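Freezing vs. canning a tomato glut, and does either one keep the good stuff?

Posted in: Preserving & Storage

I have fourteen tomato plants. I planted four on purpose. The rest were "extras" pressed on me at the Prornidden plant swap, where apparently you can't leave with fewer seedlings than you brought, and I am a weak person.

Last September I had tomatoes on every flat surface in the house, including the piano. I gave them away until people stopped answering the door. I roasted some, made a sauce that tasted mainly of effort, and then lost a whole tray to fruit flies while I was reading up on the best way to save them.

I'd like to have a plan this year before the things are ripe. So:

Is freezing them as good as canning, nutrition-wise? My sister-in-law is a canner and talks about freezing the way other people talk about shoplifting. A magazine in the dentist's waiting room said canning "destroys the vitamins," and the same magazine had a recipe for tomatoes in aspic, so I don't know how far to trust it.

Also, do I have to peel them? I would really like the answer to be no.

For what it's worth I have a chest freezer that's half full, one large pot, no pressure canner, and a second-floor kitchen that gets to the temperature of a bread oven by late summer. There are two of us eating. We eat a lot of soup and pasta and neither of us is fussy, although one of us claims to be.

Posted by pianotomato, 12 March 2020

gravelpath

Freeze them. You have a freezer and a hot kitchen, so that's your answer before you get anywhere near vitamins. Standing over a boiling pot in that kind of weather is a hobby, and you don't sound like you have it.

No, you don't have to peel them. Wash them, cut out the core, put them on a tray so they aren't touching, freeze until hard, then tip them into bags. When you want some, run a frozen one under the warm tap for a few seconds and the skin slides right off in your hand. It's the most satisfying thing that will happen to you in January. Or leave the skins on and blend the soup. I've done it both ways and have never had a complaint, or a compliment.

They will be mush when they thaw. Don't try to put one in a sandwich. I tried to put one in a sandwich.

As for the nutrition, tomatoes do lose some vitamin C when you cook them, and you were going to cook them anyway. The red stuff, lycopene, holds up well to heat, and your body gets at it more easily from cooked tomatoes, especially with a bit of oil. So your sister-in-law's jars are fine and your bags are fine and you can both go on being right at Thanksgiving.
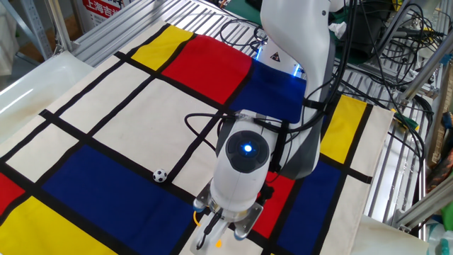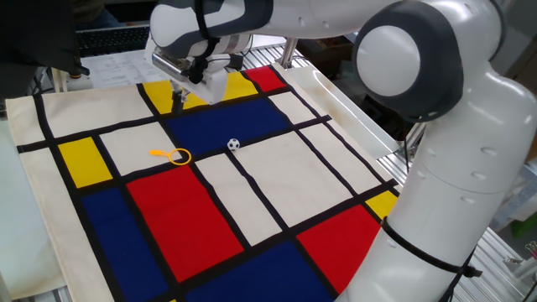 One more thing on the freezer: squash the air out of the bags and write the date on them. You think you'll remember what's in there. I have a bag from some earlier era that could be tomatoes, could be strawberries, and I'm not ready to find out. Try to use them within a year. They don't turn dangerous after that if they've stayed frozen solid, they just start to taste like the freezer.

If space gets tight, cook them down first. A big pot of tomatoes turns into a surprisingly small and discouraging amount of sauce, and you can freeze it flat in bags and file it upright like paperwork. Let it cool before you bag it, and don't fill the bags to the top.

henditis_hill

I can and I freeze, so I'm allowed an opinion on both, and the person above is mostly right but has skipped the part where canning can make you sick.

If your sister-in-law talks you into it, please don't just pour hot sauce into jars, screw the lids on and hope. Tomatoes sit right on the line for acidity, and some of them are over it. You need to add acid to every jar, either bottled lemon juice or citric acid. It has to be bottled lemon juice because fresh lemons vary. The usual amount is one tablespoon of bottled juice per pint or two per quart, and it goes in the jar, so you know each one got its share. It does make things a little sharp. You can put in a pinch of sugar if that bothers you.

Then the jars have to be processed in boiling water for the full time in a tested recipe, adjusted for how high up you live. I'm up on the Gania road and have to add minutes, and every year I forget and have to go look it up with wet hands. Plain tomatoes and plain sauce are OK in a water bath if you follow the recipe. The moment you start adding peppers, onions, garlic, meat or your own ideas, you need a recipe that was tested with those things in it, or you need to freeze it. My grandmother's sauce recipe is wonderful and I freeze every drop of it. She canned it in the oven and we all lived, but I wouldn't call it a method.

And you do have to peel for most canning recipes. Sorry. Cut a cross in the bottom, drop them in boiling water for up to a minute until the skins split, then into ice water. It's not hard, it's just long, and your kitchen will be a swamp.

On the vitamins: I wouldn't pick a method on that basis. What you lose either way is small next to what you lose when they rot on a piano. Freezing probably comes out a little ahead on vitamin C if you freeze them raw and don't leave them in there forever. If vitamin C is the thing keeping you up at night, eat a pepper.

What canning has going for it is that it doesn't care about the electricity. We lost power for four days once, and I ate through a lot of things in a strange order. The jars just sat there looking smug. If your power is reliable, this matters less.

Also, you mentioned being given plants. If you still have any say in it, grow more of the paste kind and fewer of the big slicing ones. Slicers are mostly water and you'll be boiling that water off until bedtime. I picked up a tray of McAlister starts one year thinking they were paste tomatoes because the label was on the wrong pot. They were cherry tomatoes. I had something like 200 of them in a bowl at a time and they all split when it rained.

Cherry tomatoes freeze whole, by the way. Straight in the bag, skins on, then into a hot pan from frozen. They spit, so wear a shirt you don't love.

mildlypickled

dehydrate them!! cut in half, low oven, all day, door open a crack. Keep them in the freezer after, not in oil on the counter, oil on the counter is a botulism thing. 100 tomatoes fit in a jar the size of your fist, well the little ones do, ok maybe two jars

just saw the part about your kitchen being a bread oven. maybe not this

pianotomato

Thank you all. Freezer it is, skins on, and I'll date the bags. I read the part about botulism out loud at dinner and the fussy one has gone off the idea of jars completely, so that has been settled without a vote.

I'm going to try the sauce filed upright too, if I can get the old bread and the mystery soup bones out of there first. And I've been told I'm not going to the plant swap alone this time.

The peppers are a separate problem and I'll start a new post for those.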